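High school tennis: no-ad scoring in the Fesham league next season?

Forum: Racquet Sports > School and Junior Tennis
Page 1 of 1

baselinegrinder82
Our coaches' meeting notes went out to parents last night. The proposal is that all dual matches in the Fesham league go to no-ad scoring starting next March, singles and doubles, all lines. Right now we play one eight-game pro set per line with regular deuces. The reason given is daylight. Three matches last season had to be stopped before the last doubles line finished.

I don't like it. My daughter plays No. 3 and she wins by outlasting people. Long deuce games are where she gets ahead. I'd like to hear from anyone whose league already made the change.

mixedup_volley
We went no-ad two years ago. The first month there was a lot of complaining and then it stopped. Matches got shorter. I don't have numbers but I was getting home before dinner, and before that I wasn't.

The receiver picks the side on the deciding point. Make sure the kids know that before the first match. We had two arguments over it on opening day because one team had been told the server picks.

Ovon_tennis_dad
I keep the stats for Ovon so I can give you a little. Over the last few seasons I charted 2451 games for our boys and girls teams. The long deuce games are a small part of it, but they take up a lot of the clock. One game at No. 1 singles last year went past 20 points. The match on the next court was finished and the kids were sitting on the bench waiting.

That said, I would vote against it for singles. Use it for doubles only. Doubles goes on after singles for us and that's where you run out of light.

courtside_snacks
What time do you all start? We start at 4 and we have eight courts, so we've never been stopped for dark. If Fesham has four courts then of course it runs late. That's a court problem and changing the scoring is a strange way to deal with it.

baselinegrinder82
Start is 4:30 because of the bus. Six courts, but one has a crack along the service line and nobody is allowed on it. So five.

courtside_snacks
Then fix the court.

baselinegrinder82
The school got a price on that. Patching alone is $4000 and the crack will come back because of the roots under it. It's on the list for the district. It has been on the list for as long as my daughter has been in school.

flat_serve_only
I coached JV for a while and I'm in favor of no-ad across the board. A few points.

It makes every game matter to the weaker player. At 3-3 in points, the kid who is down 6-1 has a real shot at a game. Under regular scoring the better player nearly always closes it out.

It's what college teams play. If any of your kids want to play after high school they should get used to it.

It also keeps the benches interested. A deciding point gets people to look up from their phones.

On the outlasting argument, a player who is fit and steady still has the advantage in a pro set. She'll have the same advantage in the eighth game whether the games have deuces or not.

net_cord_nellie
I disagree with the college point. Most of our kids aren't playing college tennis. Mine is a junior at No. 2 doubles and she plays because her friends do. I don't think we should set the rules around the one or two players in the league who might get recruited.

I also don't agree that it helps the weaker player in a good way. It makes it more random. If you practice four days a week, you'd like the better player to win.

flat_serve_only
The better player still wins nearly all the time. Random is too strong a word for one point out of seven.

net_cord_nellie
It's one point that decides the game. On a bad bounce, or a line call with no official on the court. We had two parents nearly shouting at each other over a line call last season and that was at 30-15. I don't want to see what happens when every close game ends on one call.

mixedup_volley
Fair point about the calls. We did have more disputes on deciding points the first year. Our coaches started standing at the net post for them when they could. It helped some.

Ovon_tennis_dad
Has anyone suggested starting doubles first? Some leagues play doubles first as a shorter set to six and then go to singles. You don't have to touch the scoring for singles at all.

baselinegrinder82
It was brought up. The coaches said it's hard for the small schools, where the same kids play both. Phan only had seven girls last year and they forfeited a doubles line most weeks. Playing doubles first would mean their top girls go into singles already tired, against players who might have been resting.

courtside_snacks
They're tired in doubles now. Same thing in a different order.

baselinegrinder82
Yes, but No. 1 singles counts for seeding at the league tournament and doubles is seeded in a separate meeting. That's why they care which one comes first. 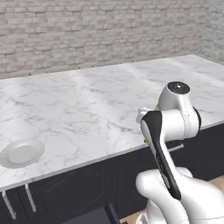

Anyway, what I mostly want to know is how it affected the tournament. If we play no-ad all season and the tournament is regular scoring, the kids are switching formats in the biggest matches of the year. The notes didn't say which it would be.

mixedup_volley
Ours is no-ad through the quarterfinals and regular from there on. I think it's a bad setup. A girl on our team forgot in the semifinal and walked over to the other side of the court at deuce as if the game was done. She was embarrassed and lost the next two games.

flat_serve_only
Ask them to put it in writing before the vote. One format for everything, whichever one it is.

Follico_Parent
New here, we're at the far end of the same league. Follico voted yes on this when it was just an idea, and the reason was the bus. We have the longest drive and the driver has a cutoff time. Last season our No. 3 doubles team left a match at 6-6 and it went down as not completed, and it would have decided the whole dual. The girls were upset and so were we. Losing it on a deciding point would have been better than that.

baselinegrinder82
I didn't know that was you. I was at that match. I thought they were going to finish it on another date.

Follico_Parent
That was the plan. Then it rained on the makeup day and there were no open dates left before the tournament.

net_cord_nellie
I'd support what Ovon dad said, then. No-ad for doubles, regular for singles. That would have gotten the Follico girls finished and it leaves the singles players alone.

courtside_snacks
Or a time limit. After 6:30 any match still going switches to no-ad. You only use it when you need it.

Ovon_tennis_dad
I've seen that done and I wouldn't. Kids who are ahead start hurrying and kids who are behind start tying their shoes. Pick one before the match starts and leave it.

courtside_snacks
OK, I hadn't thought of the shoe tying.

baselinegrinder82
Thanks everyone. I'm going to email our coach and ask for doubles only, with the same format in the tournament. I'm still against it for singles, but the Follico match is a better argument than anything in the notes. Will post here when we hear how the vote goes.

flat_serve_only
Ask about the third set too, if your finals are best of three. Some leagues swap it for a 10-point tiebreak at the same time they bring in no-ad, and it gets voted through together.

baselinegrinder82
It's in there. Last line of page two. I missed it the first time.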